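Wardrobe » Care & Repair » Leather » How to clean and recondition a leather jacket

How to clean and recondition a leather jacket

By Elisa Leone

This procedure applies to finished (pigmented) leather jackets with a sewn-in lining. It does not apply to suede, nubuck or patent leather. If the care label says "specialist clean only," follow the label.

To find out which leather you have, put one drop of water on the inside of a cuff. On finished leather the drop sits on the surface. On unfinished leather it soaks in and leaves a dark spot that fades as it dries. Stop at this point if the drop soaks in, and see the separate page on aniline leather.

What you need

- Two white cotton cloths, lint-free
- A soft horsehair brush
- pH-neutral leather cleaner
- Cream conditioner without dye or silicone
- A wide, shaped hanger
- Distilled water

I use Plornus cream for the conditioning step. Any water-based cream of similar thickness will do. Avoid saddle soap on garment leather - it is made for heavier hides and leaves a film that stiffens at the elbows.

Step 1. Empty and brush

Empty all pockets, including the ticket pocket if there is one. Close the zippers. Hang the jacket and brush from the collar down, using short strokes in one direction. Open up the folds under the collar and around the armholes, where grit collects.

Step 2. Test the cleaner

Apply a small amount of cleaner to the inside of the hem. Wait 5 minutes, then wipe with a white cloth. A trace of color on the cloth is normal with dark greens, reds and black. A strong transfer means the finish is worn, and the jacket should go to a repair shop.

Step 3. Clean by panel

Dampen a cloth with distilled water and add cleaner to the cloth, never to the leather. Work one panel at a time, from seam to seam. Stopping in the middle of a panel leaves a tide line. Wipe each panel with a second damp cloth before moving to the next. Do the collar and cuffs last, as they carry the most skin oil.

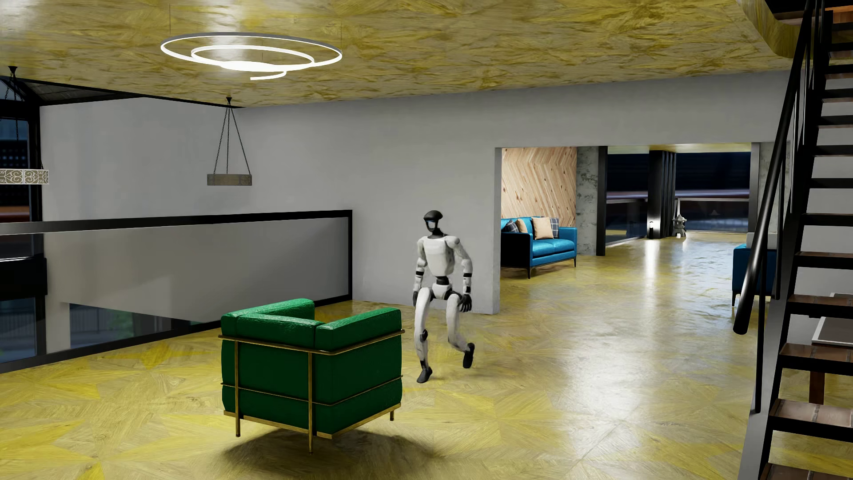
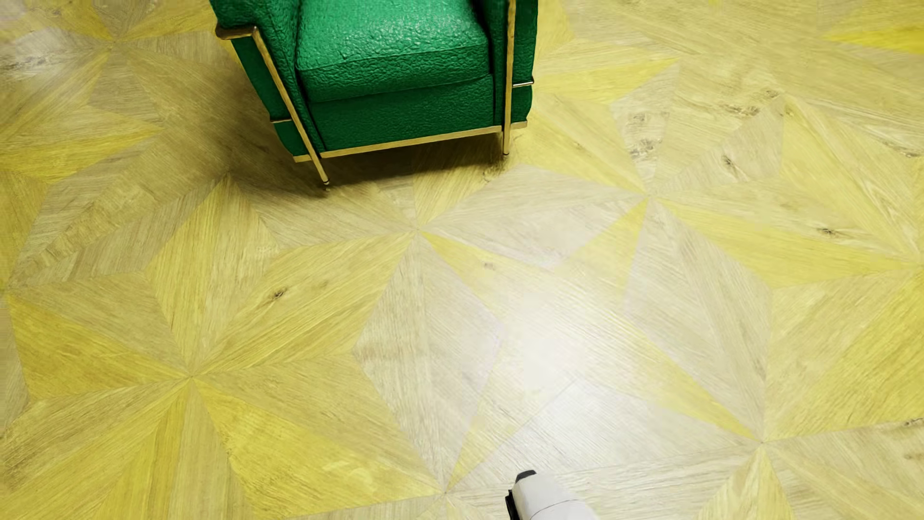

Step 4. Dry

Hang the jacket on the shaped hanger with the zipper open. Keep it away from radiators and direct sun. Leave it overnight. The leather may feel slightly stiff in the morning, which the next step corrects.

Step 5. Condition

Put a pea-sized amount of cream on a dry cloth and spread it thinly in small circles. Elbows and shoulders usually take a second coat. Allow the first coat to absorb fully before adding more. Buff with a clean part of the cloth.

Too much cream will sit in the grain and attract dust. If the surface is still tacky after an hour, buff again and skip the second coat.

Storage

Use a breathable cotton garment bag. Plastic covers trap moisture and can cause mildew along the seams. Leave space on both sides of the hanger.

How often

Brush after every few wears. Clean and condition once a year - September suits most people, before the jacket comes back into regular use.

Technical review: Ermanno Pellegrini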